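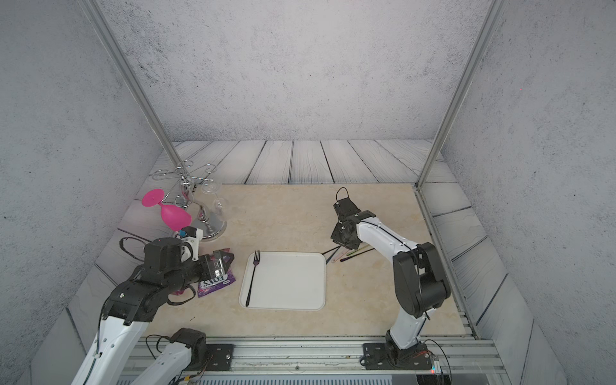
Search products, parts and guides Search

Posted in November by Fulvio Cocco

Trodix Two-Arm Teaching Station

The Trodix is a tabletop station for people who want to show a robot a job with their own hands and have it remember what they did. You get two arms on a shared aluminum rail, a walled work area, and everything you need to lead the arms through a task, either by holding them and moving them yourself or by driving them from a pair of smaller hand controllers a few feet away. We have been building these at Ukthorpe long enough now to have opinions about nearly every bolt, and I'll try to keep those opinions to a manageable length.

Most of our customers come to us with a household or kitchen sort of job in mind. Clearing a place setting is a favorite, and so is putting away mixed odds and ends: a fork, some chopsticks, a bag of snacks, a stemmed glass that has to be hung upside down on its holder. Those jobs sound like nothing until you try to teach one. A snack bag crinkles and changes shape the moment you squeeze it. A fork lying on a tray gives the fingers very little to get under. Chopsticks cross over each other and roll. And a clear glass is hard for almost any camera to make sense of, which is why so many people keep a brightly colored plastic one around for the early days of teaching and move up to the clear one later.

Two ways to teach

Leading by hand. Press the soft button near the wrist and the arm goes light, so you can take hold of it and walk it through the motion. The arm carries its own weight while you do this, and you'd be surprised how quickly your shoulders appreciate that. Hand leading is the quickest way to set starting poses, resting poses and the in-between points you want the arm to pass through every time. It works with one arm or both, though with both you may want a second person, and it helps if the two of you get along.

Remote control. For longer tasks, and for anything where the fingers have to do something delicate, we suggest the Grasso hand controllers. They are small copies of the arms with the same joints in the same order, so when you bend the controller's elbow the big elbow bends too. You squeeze a trigger to close the gripper and let go to open it. New operators generally spend their first morning overshooting everything, and then after lunch it starts to feel natural. Please don't judge yourself (or your new hire) on that first morning!

You can switch between the two ways in the middle of a session without saving and starting over. This was the most requested change from the earlier station, and Suleiman Aliyu on our controls side spent most of a summer getting it smooth enough that the arm doesn't twitch at the handover.

Recording and playing back

The Amis recording software comes installed on the control box. Start a take with the foot pedal, do the job, and tap the pedal again to finish. Each take keeps the joint positions, the gripper opening and the camera views together on one clock, so you never have to line them up afterward. If you fumble a take, hold the pedal down and it's thrown out. We do recommend keeping a few of the takes where you dropped something and then recovered it, as those are often worth more to you than another tidy one.

For a simple pick-and-place job, 40 good takes is a sensible place to begin. For a job that uses both arms, such as steadying a tray with one while the other lifts something off it, plan on 200 and move the items to fresh spots between takes. Turn the fork around. Put the bag down on its other face. Swap the tray to the other side. It's tempting to set everything back exactly where it was — we all do it when we're tired — and then the arm learns one spot on one table and very little else.

Playback runs at quarter, half or full speed. Start at quarter with your hand near the stop button.

What comes with it

Two arms with parallel-jaw grippers
Mounting rail with bolt-down plates for both arms
Corner posts and a set of textured wall panels
Work surface, your choice of finish
Pair of Grasso hand controllers with desk clamps
Control box with Amis recording software installed
Foot pedal and stop button
Cables, hex keys and a spare set of fingers

The rail is 1175 mm long. The plates can be loosened and slid along it, so you can bring the arms closer together for small shared work or spread them out for bigger items. If you move a plate, run the short alignment routine afterward. It takes 6 minutes and the software will keep reminding you until you've done it.

A word on the walls and surfaces

We're asked fairly often whether the panels are necessary. You can teach perfectly well without them, and a few customers do. What they give you is a steady background, so people walking by and somebody's jacket on a chair don't end up in your recordings. Later on you can change the panels and the surface for different ones, which is a cheap and easy way to find out whether your robot learned the job or only learned the room. Extra finishes are sold separately, including marble patterns, wood planks and concrete looks.

Setup and care

Two people can put the station together in an afternoon with the supplied tools. Leave enough slack in the wrist cables for the arm to reach its farthest pose, then check again with the gripper turned all the way both ways. Wipe the gripper fingers with a damp cloth at the end of the day, particularly if you've been handling food packaging. Look over the plate bolts every Friday, or whatever day you're likeliest to remember.

Ordering

Stations are built to order, and we'll ask you a few questions first about the job you want to teach. Send us a short note or a phone video of a person doing it the way you'd like it done. Fulvio reads these himself and will write back with suggestions on finger shape, arm spacing and surface finish before anything is charged. If you already own the earlier single-arm station, your controller will work on the new rail with an adapter plate, so mention it when you write.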